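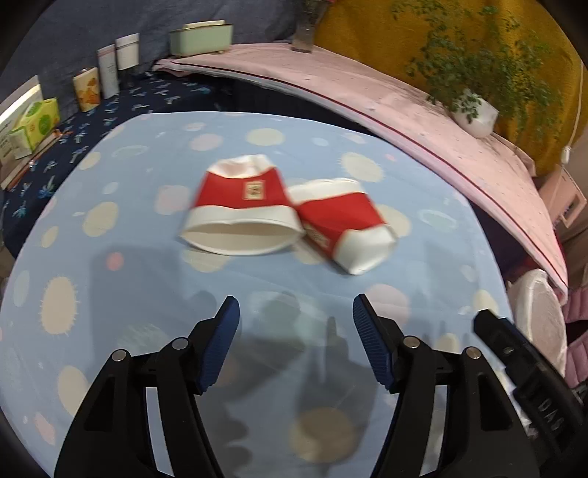

# Clonarel Hardware Wallet

*Product page, Vinham Coin Supply*

We sell hardware wallets, and we think plenty of people who buy one don't need it. If you keep a small amount of crypto on an exchange and you trade it every other day, a device like the Clonarel will mostly annoy you. You'd be plugging it in, typing a PIN, checking an address on a small screen and paying a network fee each time. Read the rest before you order.

## What it does

The Clonarel keeps your private keys on a separate device and signs transactions there. The keys aren't supposed to leave it. We say "supposed to" because we haven't taken the chip apart and neither have you. The maker, Fourie, says the firmware has been reviewed by an outside lab. We asked for the full report in March and got a summary. The summary was fine. We'd still like the report.

## Specs

| | |
|---|---|
| Connection | USB-C only, no Bluetooth |
| Coins supported | 60 |
| Recovery phrase | 24 words |
| PIN | 4 to 9 digits |
| Weight | 32 grams |
| Battery | None, runs off the cable |
| Desktop app | Windows, Mac, Linux |
| Phone app | Android only |

The box says "thousands of assets." That figure counts every token that runs on a chain the device can sign for, including a great many you will never want. Sixty is the number of coins that show up with a proper name and balance in the app. Check the list for yours. Some small altcoins need a third-party wallet on top, and if that wallet stops getting updates, you'll be hunting for another one.

## Things we don't love

- The two buttons are stiff. Typing a long passphrase takes patience.
- The app has a "swap" tab that sends you to a partner exchange. Compare the rate with at least one other place first. When we tried it the spread was wide.
- There's a price chart on the home screen with little "momentum" arrows. Ignore the arrows. We can't work out what they're based on and the manual doesn't say.
- Firmware updates sometimes need two tries.

## Things that are fine

The screen shows the whole address, which some cheaper devices still don't do. Restoring from the recovery phrase worked on our test unit, and the same phrase also opened in the Forkadau desktop wallet with all balances showing. That matters more to us than anything on the box. If Fourie closes its doors, you want a way out.

## What it won't do

It won't save you from a fake website if you approve the transaction anyway. It won't get coins back. It won't make a bad coin go up. Anyone who messages you offering to "sync" or "validate" your wallet wants your 24 words, and that includes people using our name.

## In the box

- Clonarel device
- USB-C cable (short)
- Two recovery cards
- Quick start leaflet

If your device arrives with a recovery phrase already filled in, don't use it. Send it back to us.

## Ordering

We have one color, black. Returns are accepted if the seal on the inner box is unbroken. We don't resell opened units, so please decide before you peel it. Payment is by card or bank transfer. We don't take crypto for this item, and yes, customers have pointed that out.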